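Histoire des arts du feu, deuxième semestre
Séance 4 : la glaçure, ou comment un peu de verre change tout

Bonjour à toutes et à tous, et merci à celles et ceux qui ont rendu leur fiche de vocabulaire avant l'heure (les autres, je vous attends mercredi, sans faute, et je garde le sourire). Comme promis, je mets par écrit l'essentiel de la séance, avec quelques détours que je n'ai pas eu le temps de faire à l'oral, la pause ayant, comme souvent, duré plus longtemps que prévu.

1. De quoi parle-t-on ?

Une glaçure est une couche vitreuse posée sur une terre et fixée par la cuisson. Le mot est large. Dans les textes français, vous rencontrerez aussi « vernis », « couverte » et « émail », employés avec une liberté qui fait le désespoir des étudiants et, je l'avoue, un peu le mien. Retenez pour ce cours les usages suivants. On parle de couverte surtout pour la porcelaine et le grès, lorsque la couche cuit à haute température en même temps que la pâte. On garde « émail » pour les glaçures opaques, en particulier celles qui doivent leur blancheur à l'étain. « Vernis » désigne souvent, chez les auteurs anciens, une glaçure transparente au plomb sur terre commune. Et quand vous hésitez dans une copie, écrivez « glaçure » : personne ne vous le reprochera, moi moins que quiconque.

Trois familles d'ingrédients entrent dans la recette. Il faut d'abord de la silice, qui forme le verre. Seule, elle ne fond qu'à plus de 1 700 degrés, bien au-delà de ce que supportaient les fours anciens, et on lui ajoute donc un fondant : soude ou potasse tirées des cendres, plomb, chaux, selon les régions et les époques. L'alumine, enfin, apportée par l'argile, épaissit la matière en fusion et l'empêche de couler jusqu'à la sole du four (ceux qui ont déjà décollé une pièce au burin savent de quoi je parle !).

2. La question de la couleur

Nous en étions là quand Zeyu Xiong a demandé pourquoi le cuivre donne tantôt du vert, tantôt du bleu, tantôt du rouge. Excellente question, à laquelle j'ai répondu trop vite, alors reprenons tranquillement.

Le même oxyde ne se comporte pas de la même façon selon le verre qui l'accueille et l'air qui circule dans le four. Dans une glaçure alcaline, riche en soude ou en potasse, le cuivre tire vers le turquoise. Dans une glaçure au plomb, il vire au vert. Privez maintenant le feu d'oxygène, et ce même cuivre peut donner un rouge profond, celui des fameux « sang-de-bœuf » chinois, si difficiles à réussir que les potiers d'Europe ont mis très longtemps à s'en approcher.
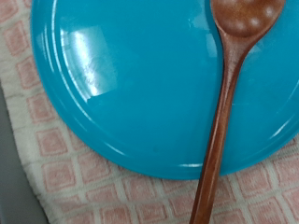
Le cobalt, lui, est bien plus docile. Il donne du bleu à peu près partout, en quantité minuscule, et résiste aux fortes températures, ce qui explique sa fortune sous la couverte des porcelaines. Le fer est le plus bavard de tous : miel, brun, noir, ou ce vert tendre des céladons quand la cuisson se fait en réduction. Le manganèse va du brun au violet. Quant à l'antimoine, associé au plomb, il fournit un jaune que l'on retrouve abondamment dans la majolique italienne.

Notez bien ces deux termes, qui reviendront à l'examen. Une cuisson est oxydante quand l'air circule librement ; elle est réductrice quand on étouffe le feu, par exemple en fermant une partie des arrivées d'air, et que les flammes vont chercher l'oxygène dans les oxydes mêmes de la terre et de la glaçure. On l'oublie facilement devant une vitrine de musée : la couleur d'une pièce raconte aussi la conduite d'un four.

3. Un long voyage

Les premières matières glaçurées bleues ou vertes viennent d'Égypte et du Proche-Orient. La « faïence égyptienne » porte d'ailleurs très mal son nom, puisqu'elle n'a presque pas d'argile : c'est une pâte de quartz broyé, dont les sels remontent en surface au séchage et forment la glaçure à la cuisson. Il y a quelque chose de très émouvant, je trouve, à penser que l'on cherchait déjà à imiter la turquoise et le lapis.

Le monde islamique reprend et enrichit cet héritage. À partir du IXe siècle, les potiers de Mésopotamie opacifient leurs glaçures, notamment à l'étain, pour obtenir un fond blanc qui rappelle les céramiques venues de Chine. En Iran, les pâtes siliceuses se prêtent merveilleusement aux glaçures alcalines, d'où les bols et les carreaux turquoise que vous avez tous vus en reproduction. La technique de l'étain gagne ensuite l'Espagne, puis l'Italie, puis la France, où le mot « faïence » garde le souvenir de la ville de Faenza.

Jytte Nørgaard m'a fait remarquer à la sortie que je n'avais rien dit des grès au sel du Rhin, et elle a tout à fait raison. On jette du sel dans le four à pleine chaleur ; il se décompose, et le sodium réagit avec la silice de la terre pour former une peau brillante, légèrement grenue, que l'on compare volontiers à celle d'une orange. Nous y reviendrons à la séance 5, avec les grès.

4. Quelques défauts utiles à reconnaître

Les tressaillures sont un réseau de fines craquelures, dues à une glaçure qui se rétracte davantage que la terre en refroidissant. Certains potiers les ont recherchées, et on parle alors plutôt de craquelé. L'écaillage vient du problème inverse : la glaçure, trop comprimée, se détache par éclats, de préférence sur les arêtes et les bords. Le retrait, lui, laisse des zones nues, souvent à cause d'une poussière ou d'un doigt gras avant l'émaillage. Regardez toujours le revers et le pied d'un objet, c'est là que l'on apprend le plus.

Pour mercredi

Relisez les parties 1 et 2 et apprenez le comportement du cuivre, du cobalt et du fer en oxydation comme en réduction. Choisissez ensuite une pièce glaçurée chez vous ou dans un musée, et rédigez une notice de 15 lignes : forme, type de pâte si vous pouvez le deviner, aspect de la surface, défauts éventuels. Une tasse ébréchée fera très bien l'affaire. Apportez la pièce si elle voyage sans danger, sinon un dessin du profil, même maladroit, et pensez à noter le diamètre.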